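Bench notes, November, 2 p.m.

Got the kit back in a row along the rear of the desk — concealer, foundation brush, lipsticks, gloss, pencil, the fluffy brush with the yellow handle. Rakside wants every item logged before the Plullora shades come in, so I'm giving each one a tag, starting at 293. The desk needs a proper scrub (the specks and smudges are driving me nuts!) and I'm out of wipes again, so I put another pack of 80 on the Gomitport order.

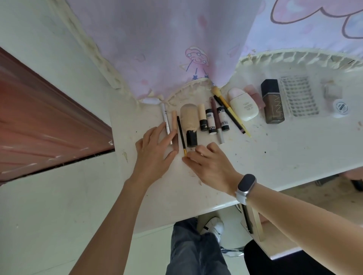

Rakside Makeup Workshop, Kit & Color Team

Foundation brush still has beige in the head — wash it before tagging. Eyeliner pen stays next to the concealer.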